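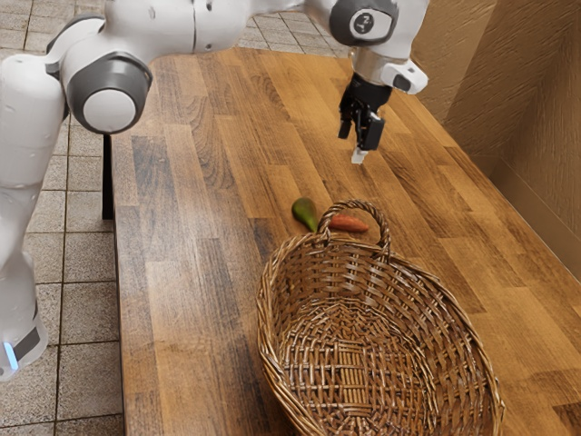
White arm, black gripper, wooden countertop.

I've had the Tilleck 80 folding solar panel since February and I'm still a little smitten with it! It's an 80 watt panel that folds up like a road atlas (remember those?) and weighs less than my cat. Most mornings I prop it on the back steps by 8, plug in my old Duranetti battery, and go make coffee.

On a clear day it fills the battery by mid-afternoon, and that runs my router, a lamp and two phones all evening. Clouds knock it way down, so don't expect miracles in winter. The kickstand is flimsy and mine has blown over 3 times - no cracks so far, but I lean a brick on it now. The cable is too short as well, and Tilleck wants 30 bucks for the longer one, which is cheeky.

My neighbor Aliki went for the bigger Grolatard kit at $990. It's lovely, and she can run her fridge off it, but she needed help carrying it in. For my little setup I'd buy the Tilleck again. Four stars, and a fifth if they ever fix that stand.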